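Ostby株式会社 双腕ロボット調理補助工程 故障解析・安全検証エンジニア募集

募集部門:開発本部 信頼性技術課
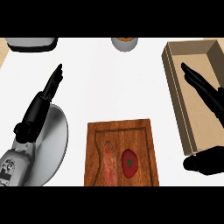 当課では、食材の受け渡しと盛り付けを行う双腕ロボットについて、シミュレーション環境での動作検証、実機での再現試験、故障解析を担当する技術者を1名募集します。欠員補充ではなく、下記の不具合を受けた増員です。

■募集の背景

3月、検証用セルにおいて、右腕が容器内部に進入した状態で保護停止し、復帰操作の直後に指令と異なる方向へ動き出す事象が発生しました。グリッパ側面が容器の壁に接触し、容器が作業台の端まで押し出されています。作業者は柵外にいたため人的被害はありません。右腕手首部の力覚センサは過負荷により交換となりました。

一次調査の結果は次のとおりです。

・保護停止の直接原因は、容器壁と手首部との干渉による外力検出であった。
・軌道計画で使用していた手首部の干渉モデルが、実機の外形より小さく定義されていた。指先の形状は更新済みであったが、手首部は旧型グリッパの値のまま残っていた。
・復帰操作時、制御装置が停止前の目標姿勢を保持しており、作業者が教示し直した姿勢を参照しなかった。
・左腕は停止信号を受信していたが、ログ上の停止時刻が右腕と一致せず、両腕の停止順序を確定できなかった。

干渉モデルについては修正を完了しました。復帰時の目標姿勢の扱いは暫定処置にとどまっており、停止時には必ず原点復帰を経由する運用としています。停止時刻の不一致は未解決です。

事象発生後、シミュレーション上で同一配置の再現を2,609回実施し、そのうち211回で右腕手首部と容器壁との干渉を確認しました。復帰時の異常動作は、シミュレーションでは一度も再現していません。計算環境の制御ソフトが停止状態の保持処理を簡略化しているためと推定していますが、裏付けは取れていません。入社後に最初に着手していただくのは、この推定の検証です。

■業務内容

1.故障解析
実機ログ、力覚データ、制御装置の内部状態記録を照合し、停止に至る経過を時系列で復元します。解析結果は故障解析報告書として発行し、設計部門へ是正を要求します。報告書では、確認した事実と推定を分けて記載してください。

2.シミュレーション環境の保守
作業台上の器具、食材、容器の配置を変化させ、両腕の到達範囲、干渉、把持姿勢を検証します。干渉モデルの版管理と、実機外形との照合手順の整備を含みます。食材モデルの変形特性は現在のところ対象外です。

3.安全機能の検証
保護停止、非常停止、速度監視、復帰手順の各機能について試験計画を作成し、実施します。試験項目は現行版で427項目あり、復帰手順に関する項目が不足しています。追加項目の設計は本職の担当範囲です。

4.ヒヤリハット情報の分析
検証セルの作業者から提出される報告を分類し、技術的対策が必要なものを抽出します。報告者個人の評価に使用することは禁止しています。

5.外部協力先との調整
グリッパの制御基板はBrasteno社、安全コントローラの設定支援はKjærgaard社が担当しています。不具合の切り分けに際しては、両社の技術窓口と英語で文書をやり取りします。会議は月に1回程度、日本時間の17時開始です。

■配属先の体制

課長はLeonidas Vrettosです。解析業務の指導はÉabha Phelan、シミュレーション環境の引き継ぎはMüzeyyen Uçarが担当します。試験計画の承認は、開発から独立した品質保証部のMalachy Mulcahyが行います。課内の公用語は日本語ですが、設計資料の多くは英語で書かれています。

社内の検証基盤「Plilivon」に、シミュレーション結果と実機ログを集約しています。Plilivonの利用経験は問いません。入社後に操作研修を行います。

■応募資格(必須)

・産業用ロボットまたは協働ロボットの制御、評価、保全のいずれかで実務経験3年以上
・PythonまたはC++によるログ解析ツールの作成経験
・座標変換、逆運動学、干渉判定に関する基礎知識
・日本語で技術報告書を作成できること
・英語の技術文書を読み、メールで質疑応答ができること

■応募資格(歓迎)

・ISO 10218またはISO 12100に基づくリスクアセスメントの経験
・FTA、FMEAの実務経験
・双腕ロボットの同期制御に関する知識
・異なる制御装置間の時刻同期に関する不具合を扱った経験
・食品機械の衛生設計に関する知識

産業用ロボットの教示等に係る特別教育を修了していない方は、入社後に受講していただきます。受講が完了するまで、柵内作業には従事できません。費用は会社が負担します。

■勤務条件

雇用形態:正社員(試用期間3か月、試用期間中の条件変更なし)
勤務時間:9時から17時45分まで(休憩60分)。フレックスタイム制の適用あり。
勤務地:本社検証棟。実機試験のない日は在宅勤務が可能です。
残業:月20時間以内を上限として管理しています。夜間の無人連続試験では、異常通知の受信当番が輪番で発生します。当番には手当を支給します。現地での復帰作業を夜間に単独で行うことはありません。
給与:経験および能力を考慮し、当社規定により決定します。具体的な提示額は最終面接の前に書面で通知します。
休日:完全週休二日制、祝日、年末年始、夏季休暇
保険:健康保険、厚生年金保険、雇用保険、労災保険
その他:通勤手当、資格取得支援、安全靴および保護眼鏡の貸与

■作業環境に関する注意

検証セルの柵内に立ち入る際は、各自の錠を動力遮断装置に掛けていただきます。短時間の器具の置き直しであっても例外はありません。実機試験では食材を使用する場合があります。食物アレルギーのある方は、選考のいずれの段階でも申し出ることができ、担当試験を調整します。

■選考方法

(1)書類選考
履歴書、職務経歴書、および解析事例の概要をA4用紙2枚以内で提出してください。解析事例は、原因を特定できなかった案件でも構いません。守秘義務に抵触する情報は記載しないでください。

(2)技術課題
匿名化した停止ログの一部を配布します。停止の経過、考えられる原因、追加で取得すべきデータを記述していただきます。制限時間は40分です。実施はオンラインで、資料の参照は自由です。

(3)技術面接
課題の内容について、配属先の技術者2名と質疑を行います。検証棟の見学を同日に実施します。

(4)最終面接
課長および人事担当者との面接です。

各段階の結果は、合否にかかわらずメールで連絡します。

■応募方法

当社採用ページの応募フォームから書類を提出してください。職種欄は「故障解析・安全検証」を選択してください。ファイル形式はPDFに限ります。採用者が決定した時点で募集を終了します。

業務内容に関する質問は、応募フォームの問い合わせ欄で受け付けます。担当は人事課のNiamh Nic Aodhaです。3月の事象に関する技術的な質問にも、公開可能な範囲で信頼性技術課が回答します。一次調査報告書の全文は、技術面接に進まれた方に、秘密保持契約の締結後に開示します。

提出書類は採用選考の目的にのみ使用し、選考終了後に当社の責任で廃棄します。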